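Un robot aprende en Nornport a pasar bollos al vapor de una cesta a otra

Nornport, 7 de noviembre de 2023. Mover un bollo al vapor sin aplastarlo. Esa es la tarea que el equipo de Skurkari lleva semanas enseñando a un robot de dos brazos, a base de repetirla por control remoto. Una persona maneja los mandos, el robot copia los movimientos y todo queda grabado.

Hasta ahora van 317 demostraciones válidas, según la empresa. Otras 42 se descartaron, casi todas por lo mismo: el operador cerraba la pinza demasiado pronto y el bollo salía marcado.

"Con una caja de cartón no te lo piensas. Con esto sí", explica Janaka Mondal, responsable de las sesiones. "El operador no siente la presión en la mano, tiene que aprender a verla en la pantalla. Los primeros dias son muy malos para todos".

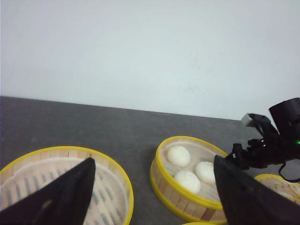
La jornada se reparte en turnos cortos, de 14 minutos cada uno, con descanso obligatorio. Mondal dice que a partir de ahí la mano se cansa y las grabaciones empeoran. Los operadores se turnan también de puesto, para que el robot no acabe copiando las manías de uno solo.

El ejercicio cambia poco sobre el papel. Coger un bollo, levantarlo, dejarlo en otra vaporera de bambú. Pero las cestas se mueven de sitio entre una toma y otra, unos centímetros, a veces más. Y los bollos nunca quedan igual. El borde es el otro problema, porque los dedos de la pinza son anchos y rozan con facilidad.

Las primeras pruebas sin operador, hechas en octubre con un modelo entrenado con parte de los datos, dieron un acierto de aproximadamente el 71 por ciento. La empresa no ha querido precisar cuántos intentos se hicieron. Tampoco da fecha para las siguientes.

El encargo viene de Hurnosska, fabricante de comida preparada, que quiere saber si el sistema sirve para su línea de envasado. Szewczyk, la consultora que hace de intermediaria, presentará un primer informe en marzo. De precios, nada por el momento.

¿Y los puestos de trabajo? Mondal evita la pregunta a medias. "Aquí de momento lo que hace falta es gente que enseñe", responde. Skurkari busca más operadores para ampliar las sesiónes. No se pide experiencia previa con robots, sí buen pulso y paciencia. El plazo de solicitud sigue abierto.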